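Ticket 3412: Wide fingers vs. stock fingers, bag packing cell
Opened by: Zulema Barrientos, Sindville lab
Status: Open

2019-03-06, Zulema
Swapped the wide angular fingers onto both arms and wow, what a difference on lids! The stock set dropped 8 in the morning run, the wide set dropped 2. Grip force was left at 400 for both.

Mudassar Jatoi
Great news! Any trouble at the bag? The Tavares fingers kept snagging the paper there.

Zulema
Still checking. The right wrist camera gets a lovely view down into the bag, so I want to try the Dostico controller next with the same fingers.
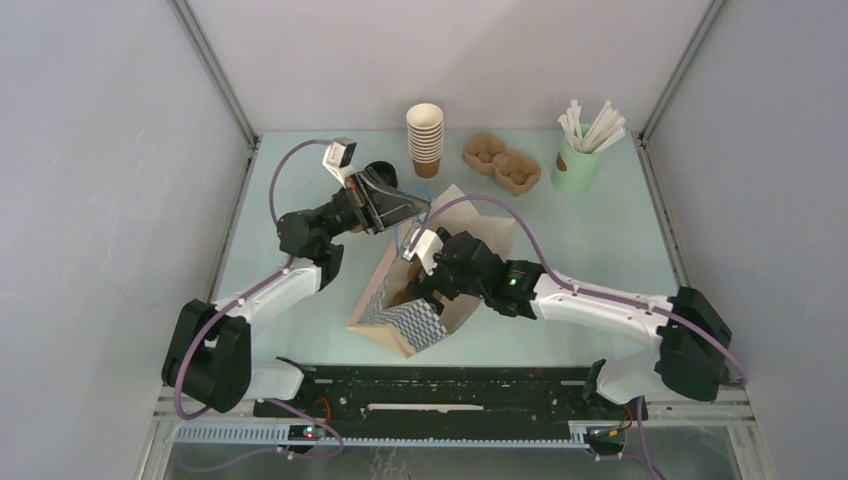 Right gripper at the mouth of the bag, left one just to its upper left.

Mudassar
Love it. Please log finger width before you swap controllers.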